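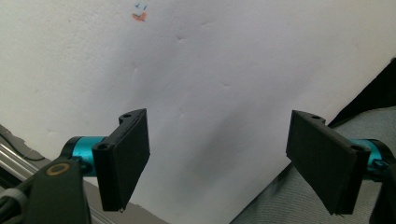
Working alongside the grippers: changes to jobs in the training bay at Tedico
Student project report, group 3
Authors: Bimla Upadhyay and Rodrigo Sotomayor
Supervisor: Notburga Auer
Submitted 10 Jul 2019

1. Background

Tedico packs small parts for other firms. Until last year all of the picking and placing was done by hand at benches. The company now wants robot arms to take over part of that work, and staff record the movements the arms will learn from. They do this with hand-held grippers, one in each hand. The system goes by the name Kolurent on site and we use that name here.

Our question was what this has changed for the people doing it. We did not look at how well the arms perform. That is covered by the Eskola group in their own report.

2. What we did

We interviewed 12 members of staff, most of them former packers, and sat in on sessions in the training bay over 3 weeks. Interviews were held in the canteen or the small office next to the bay, and lasted between twenty minutes and an hour. Usha Panicker, who runs the bay, let us read the shift notes and corrected some of our mistakes about the equipment.

3. The work itself

A recording session is made up of short tasks repeated many times. The operator works over a white board at floor level, inside a metal frame, with a gripper in each hand. A typical task is to pick up a small block, move it and put it down. The operator then resets the board and does it again. The target for the bay is 4,000 recordings before the end of August.

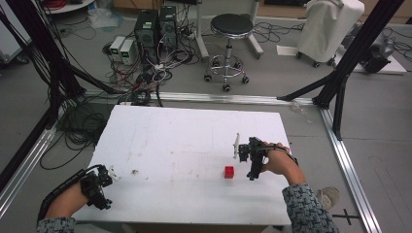
Figure 2. Both grippers over the board, with the red cube between them.

The packers we spoke to found the task easy to understand and hard to do well. Using a gripper takes away most of the feeling in the fingers, so they had to learn to judge by eye when a part was held. Ernő Borbély packed by hand for 21 years and told us his first week was the slowest he had ever worked. He also said he would not go back to the bench.

4. What has changed for staff

Pace. On the benches the pace was set by the order sheet. In the bay, operators are asked to move steadily and not to rush, as hurried recordings get thrown out. Several people liked this. Two said it made the day feel longer.

Posture. The board is low, and this was the most common complaint. People mentioned knees and lower back. A rota with a change of task every hour was brought in during our second week, and the shift notes show fewer complaints after that, but the period is too short to say much.

Talk. Bench work was done in rows and people chatted. An operator in the bay mostly works alone at the board - some wear headphones, some said they missed the company.

Skill and pay. Operators are still on the packer grade. Most felt the new work should be graded separately, and management told us this is being looked at with the Greltden site, where the same change is planned.

5. Worries about the future

We asked everyone whether they thought they were training their own replacement. Answers were mixed. Five said yes, four said no and the rest did not know. Those who said no expected to move on to looking after the arms, but no training for that has been offered so far.

6. Suggestions

Raise the board to table height if the frame allows it. Keep the hourly rota. Tell operators in writing what jobs are planned for them once the recording target has been met, and start the training for those jobs before then.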